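Filed under: Home & Muddle | Slow Living | 6 comments

So I've gone and given up on bread. Again! Regular readers will remember the sourdough saga (sorry), and the fortnight when I made nothing but flatbreads and the whole flat smelt like a bonfire. This time I've moved on to something I should have been doing years ago, and that's learning to write proper letters. On paper, with a stamp, to people I like.

It started with Itziar Valcárcel, who I shared a house with when I was 17 and very full of myself. She moved away, I moved away, and we kept up with each other in the usual lazy fashion, a birthday message and the odd photo of somebody's dinner. Then last September an envelope landed on my mat with her mad loopy handwriting on it. Four pages, both sides! She told me about her knees, her landlord, a novel she'd hated and finished anyway, and a long story about a ferry that I still don't fully follow. I read it standing up in the hall with my coat on. Then I read it again with tea.

It took me almost 30 days to answer, and I'm not proud of that. I kept sitting down to it and finding I'd forgotten how. My hand hurt after one page. I'd write a sentence, want to move it further up, and remember that you can't. My first try had so much crossed out that it looked like a ransom note from someone indecisive, so in the bin it went.

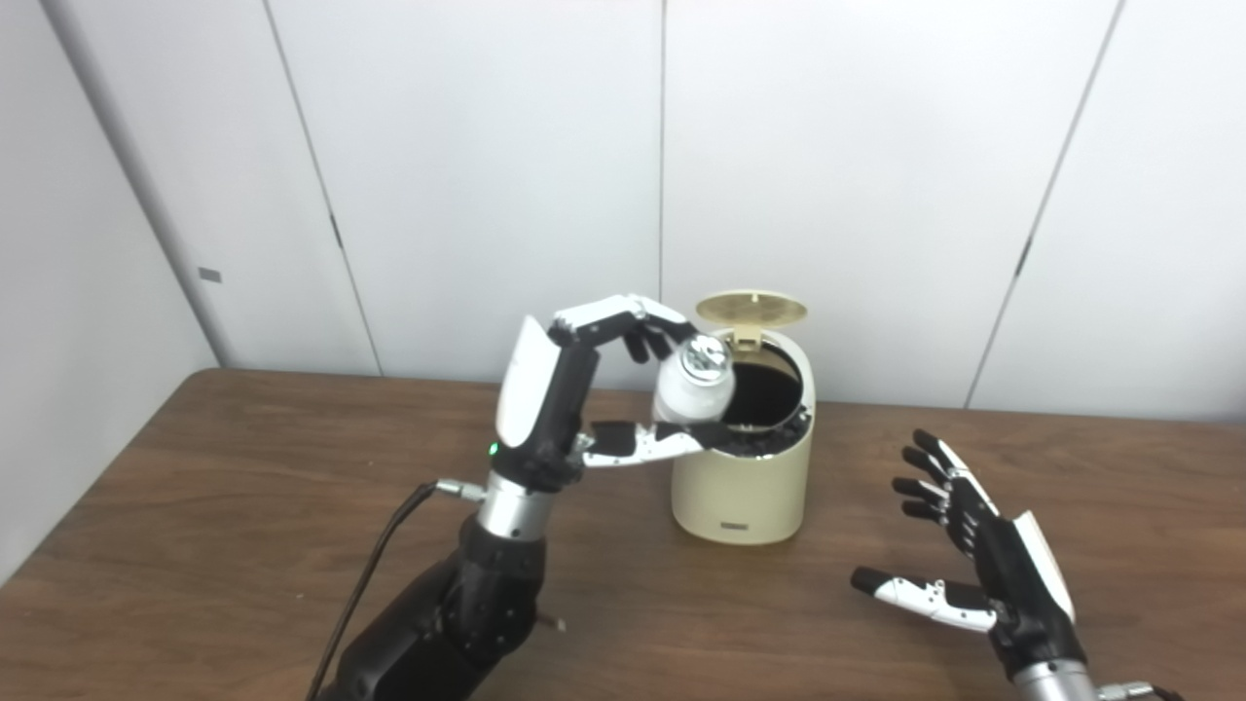
Pascal Brunet wrote in after my last post to say that I'm making far too much of a meal of it, and that a letter with crossings-out is a better letter, as you get to see what the person nearly said. He keeps all of his, apparently, even the dull ones from the council. I've been chewing on that for days. I do love spotting a scratched-out word in someone else's letter and holding it up to the window to see what's under there (don't pretend you don't), so why should I mind giving other people the same fun?

Anyway, my rules now, such as they are. I don't do drafts. I don't apologise for how long it's been, or only once, and never in the first line, where it just sits there being gloomy. I try to put in one thing I wouldn't bother to type, like the woman on the bus who was singing to her leeks. And I stop when I'm at the bottom of a page, even if I've more to say, because otherwise I go on like this.

Paper matters more than I thought it would. I had a pad from the newsagent's that was so thin the ink came through and made the back unreadable, and then Clémence Chauvin put me on to Wandus, a tiny stationery shop her sister Blandine likes, and I spent more than I'll admit to here on a box of cream sheets and matching envelopes. They're lovely. They're a bit too lovely, if I'm truthful, and I got shy of them for a week. Syahrul Nair writes to me on the backs of old maps, which is cheating, but I always open his first. 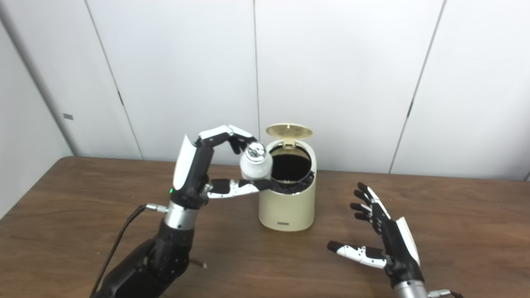 Where you sit makes a difference too. I did most of the early ones on my lap in front of the telly, and you can tell, they wander off in the middle and come back asking what I was saying. A desk is worse for me, all drawers and bills and that one lead that fits nothing. What suits me is a plain wooden table, brown, with that fine grain running along it and a blank white wall of panels behind, so there's nothing to read or look at and my eyes have to come back to the page. Blandine says she can only write in cafés, with people clattering about. I'd last five minutes before I was earwigging on the next table and putting it all in the letter.

I've got six people on the go now. Itziar's is the longest, obviously. My aunt only sends postcards, but she writes so small that it comes to the same thing. I did try writing to an old teacher, care of the school, and haven't heard back, and I've decided to feel fine about that.

If you fancy having a go, start with somebody who won't mind your handwriting, and leave your phone in another room. I'm off to find a stamp. I had a whole book of them on the shelf by the kettle and I think I've used them as a bookmark.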